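Le micro-ondes n'a rien à faire là (et il y restera)
Notes pour l'intervention d'Efthymia Galanis, 12 mars 2023. Environ vingt minutes, questions comprises si personne ne parle du café. 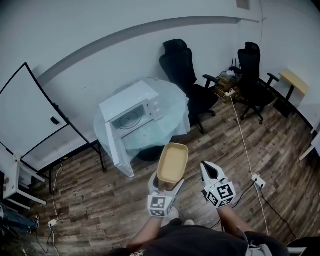
Commencer sans bonjour. Poser la question tout de suite : qui, dans la salle, sait à quelle hauteur se trouve le micro-ondes de son bureau ? Attendre. Les gens regardent toujours leurs mains, comme si la réponse y était notée.

Enchaîner : un micro-ondes de bureau n'est jamais installé. Il est posé. On l'a posé un matin, en attendant, et l'attente a pris de l'ancienneté. Le nôtre est blanc, il trône sur une table ronde à plateau de verre, avec un motif qui rappelle des flocons de neige. Quelqu'un a donc choisi l'hiver comme support pour réchauffer des lasagnes. Laisser rire, ne pas insister.

1. La table

Dire que j'aime cette table. Le dire vraiment, sinon on croira que je me moque d'elle pendant toute la suite. Elle est ronde, ce qui est très bien pour discuter à quatre et beaucoup moins pour loger un appareil à angles droits. Il reste autour de lui des demi-lunes de verre, assez grandes pour une cuillère, trop petites pour une assiette.

D'où la question du plateau. On ouvre la porte, on sort son déjeuner, et on le met où ? Montrer le geste : le coude qui recule, le regard qui cherche, le demi-tour. Darmawan Pangaribuan appelle ça la valse. Je lui laisse le mot.

2. La porte

Elle s'ouvre vers la gauche. Le commandes sont à droite. C'est banal, et tout l'aménagement devrait partir de là : pas de surface utile à gauche si la porte balaie l'espace, une surface utile à droite, à portée de main. Chez nous, à droite, il y a bien une petite table d'appoint jaune pâle, contre le mur. Ravissante. Il faut traverser un bout de pièce pour l'atteindre avec son plat.

(Si on me demande pourquoi ne pas la rapprocher : répondre que c'est la diapo suivante. Il n'y a pas de diapo suivante.)

3. Les fauteuils

Deux fauteuils de bureau noirs, dossier haut en résille, accoudoirs, roulettes. Du matériel sérieux. L'un est juste derrière la table, face au dos du micro-ondes, dans la position d'un directeur qui recevrait un candidat peu bavard.

Raconter l'essai avec Wulan Raju : manger à cette place, un midi, le plat sur les genoux. Elle a tenu tout le repas et m'a rendu un avis d'une ligne : « Bon dossier, mauvaise vue. »

Proposition : un seul fauteuil dans la pièce, l'autre dans le bureau voisin. Prévoir une objection de Nia Eynon, qui tient aux deux.

4. Le tas

Entre les fauteuils, par terre, des cartons, des choses, et tout en haut un routeur noir avec ses antennes et des câbles. Ralentir ici, c'est la partie que je préfère. Dans tous les bureaux que j'ai aménagés pour Brinov, le routeur finit au sommet de ce qui traîne. On ne range plus les cartons, puisqu'ils portent le réseau. Essayez donc de jeter un meuble porteur.

Une petite étagère murale règle l'affaire. Les murs sont blancs, ils n'attendent que ça. Donner le chiffre sans trembler : 119 euros, pose comprise, devis de chez Stita. Octavio Benítez va dire que c'est cher pour une planche. Lui rappeler que le budget de la pièce est de plus de 4 000 euros et qu'on en a surtout dépensé en réunions.

5. Le tableau blanc

Grand, sur pied, cadre noir, un peu de biais contre le mur. Il a sa brosse. Je propose qu'il reste, à condition de servir. Par exemple à écrire le nom de la personne qui a laissé sa soupe tourner sans couvercle. Non, ne pas proposer ça devant la direction. Dire « à noter les tours de nettoyage ».

Ce que je demande, à lire lentement :
– un meuble bas rectangulaire de 100 centimètres de large, le micro-ondes à gauche, le vide à droite. Le vide fait partie du meuble, merci de ne rien y mettre ;
– la table ronde rendue à la conversation ;
– le routeur au mur ;
– les cartons ouverts, triés, aplatis. Je me porte candidate pour le tri, pas pour la benne.

Si on me coupe avant la fin, garder au moins le meuble bas. Le modèle Drirness est à 230 euros et Darmawan a déjà mesuré le passage de la porte, deux fois, avec deux résultats. Lui demander le bon avant de commander.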